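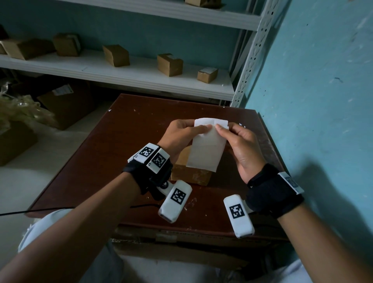

folding the paper over the box

Homemade seed packets keep popping open??

Saving seeds from my Provholm beans and some poppies this year, folding packets out of plain white printer paper. Beans fine. Poppy seed leaks out the bottom corners every time and I find it all over the drawer. Tape? Glue? Have 164 packets to do before the swap in May so nothing slow please. Also do the seeds need to be bone dry first, mine feel dry but who knows

Ramiro Carrasco

narari_garden
Glue stick on the seam AND the bottom flap, then fold the bottom up twice before you stick it. Double fold is what stops poppy seed. Crease hard with a spoon handle. Tape dries out and lets go after a winter, had that happen with a whole batch of lettuce. For drying, spread them on a plate 4 days, longer if its humid where you are. If a bean dents when you bite it, not ready. Write the name on BEFORE you fill, pen pokes right thru otherwise.

Floreo
just buy coin envelopes, box of 300, done

bean_najafi
Agree on the double fold. Poppies I put in a little twist of wax paper first and then in the packet, no glue needed. Keep them somewhere cool, not the kitchen drawer by the stove like I did. Lost all my onion seed that way, didnt sprout at all teh next spring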